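Review: Rilska mesh finger sleeves, after a month of daily use
Posted 30 July 2022 by Encarnación Montes

I put off writing this one because I wanted to live with the sleeves for a while first, and I'm glad I did, since my opinion of them has moved around quite a bit (mostly upward!). If you look after an arm with a two-finger gripper and you're tired of things sliding out of it, you've probably seen the Rilska sleeves mentioned. They're stretchy knitted covers that pull over each finger like a sock, and a pack of 6 lets you do three changes on a gripper like mine.

My arm does household pickup work in a front room with a tile floor. Wrappers, bags, bits of cloth, that kind of thing. Bare fingers were miserable at it. A flat piece of paper on smooth tile is about the worst thing you can ask a gripper to lift, and I had tried rubber tape, foam pads and even a pair of cut-up dish gloves before Hui-mei Hsueh told me to quit fooling around and buy the sleeves.

Fitting them took me most of an evening the first time, and I'd like to save you that. The instruction sheet says to push the sleeve straight on from the tip. Don't! Roll it up first, the way you'd roll a stocking, set it on the tip and unroll it down toward the base a little at a time. Power the arm off before you start and park it somewhere you can reach both sides of the fingers without crouching. I did mine with the wrist down near my knees and my back had words with me the next morning.

Once they're on, close the gripper gently and look at how the two fingers meet. The mesh adds a bit of thickness, so the old closed position will be wrong. I had to redo my zero, then drop the closing force to 50 percent, which sounds low, but the knit grabs so well that you don't need to squeeze. Bok-nam Ji runs his higher and wears through sleeves faster than I do, so take that as you like.

Now the complaints. The knit picks up hair and lint like nobody's business, and once it's full of fluff the grip goes soft. I go over both fingers with a stiff toothbrush every few days and wash them when they get grubby (cool water, dry flat, never the dryer). The cuff also creeps. My first left sleeve had worked its way up after 539 picks, and I only noticed when the arm started fumbling plastic bags. A check of the cuffs is now part of my morning routine, along with wiping the wrist camera and looking over the cables on the floor.

That first pair came off at 1726 picks with a hole starting at one tip. I think that's fair for the money. The Proltodum pads I used before were tougher, but they never once got a paper wrapper off the tile for me.

So yes, I'd buy them again, and I already have. I'd love to see Rilska sell a version with a snugger cuff, and a better instruction sheet wouldn't hurt either.

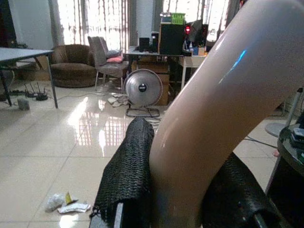
I've got the second pair on now, and I'm trying them at a slightly lower force to see if the tips last longer. If you've found a good way to keep the cuffs from creeping, please leave me a comment, I read them all.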